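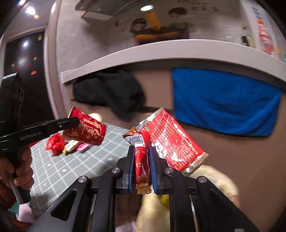

Vol. 12, No. 3, p. 38

Kerard Atlas of Clan Marks and Livestock Brands, second edition. Reviewed by Piyumi Thambiah.

I used the first edition of this reference work for many years, with a lot of patience, and I was glad when the second one came in July. It is a large book, edited by Fotis Theodorakopoulos and Getsemaní Medrano, and it collects 1,014 marks that pastoral families of the steppe put on horses, on stones and sometimes on vessels. The first edition had 600. The new material comes mostly from travelers' notebooks and from gravestones.

Each mark has a drawing, the place where it was recorded, the name of the clan if the source gives one, and a short note. The drawings are the best part. In the old book the lines were thick, and two marks which differ only by a small hook could look the same. Now I can separate them without a magnifying glass. The editors also show when a mark is turned on its side in the source, and I consider this very useful, as many wrong comparisons were made by turning a drawing until it fits.

I am less satisfied with the names. A clan which appears in a Persian text, in a Turkic text and in a Chinese text may have three spellings, and the atlas puts all three under one heading, often with no discussion. For the well-known clans this does no harm. For the small ones I would like to know who first proposed that they are the same people.

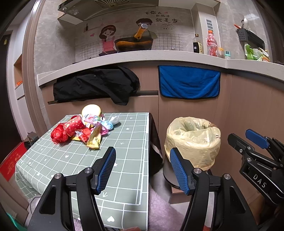

In 25 cases I went back to the earlier articles by Wenceslao Orozco, and in several of them he wrote only "perhaps." The atlas has lost this word. A student who has no access to the articles will take the identification as proved, and will build a migration on it.

The index is by shape: first circles, then crosses, then combs and so on. One needs an afternoon to learn it. After this it works quickly, except for the marks made of two parts, which are listed only under the left part. If the left part is worn away on your stone, you must read the whole section. Perla Esquivel prepared the maps, and they are clear, but the rivers have modern names only.

The binding is sewn and the book stays open on the desk. The paper is thin and the drawings show through a little on the back side.

I recommend it to libraries, and to anybody who works with marks in the field. Please keep the first edition also. Its bibliography is longer, and its notes on doubtful readings were not all carried over.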